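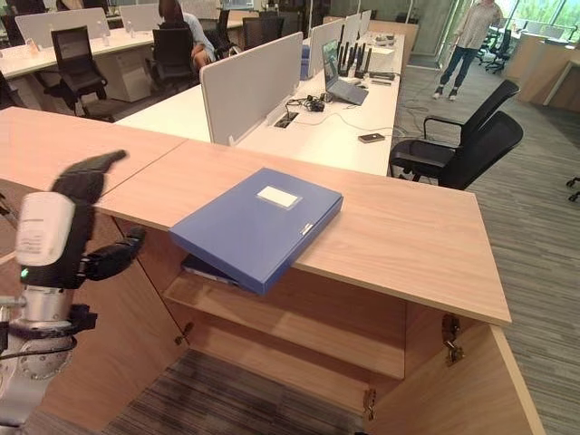
How to put your desk papers away in the low cabinet

When we moved to shared desks in March, every person got one shelf in a low wooden cabinet. Many of us had papers in three or four piles, and it took me some evenings to find a way that stays tidy. I write it down for new colleagues.

What you need: one file box for each subject, paper labels, a pencil, and a ruler.

1. Measure the inside of the cabinet first. Measure between the hinges, not only between the walls — the hinges take some space, and a box can catch on them. My shelf lost 3 cm in this way.

2. Sort the papers before you touch the boxes. I had 775 sheets and kept 190. Old printed e-mails can nearly always go.

3. Write the label in pencil and slide it into the window of the box. Subjects change more often than you expect. Mine now says "Tridomell, orders".

4. Open the doors completely. Hold the box with one hand under the bottom and the other at the back, and put it in with the label facing you.

5. Fill the shelf from the left side to the right. Leave a space as wide as your hand, so you can take one box out without pulling the next one.

6. Close the doors slowly. If one door does not close, push the boxes back a little and try again.

Please do not leave boxes on top of the cabinet in the evening. Zixuan Dai has a list of the shelf numbers, and spare labels are in room 103.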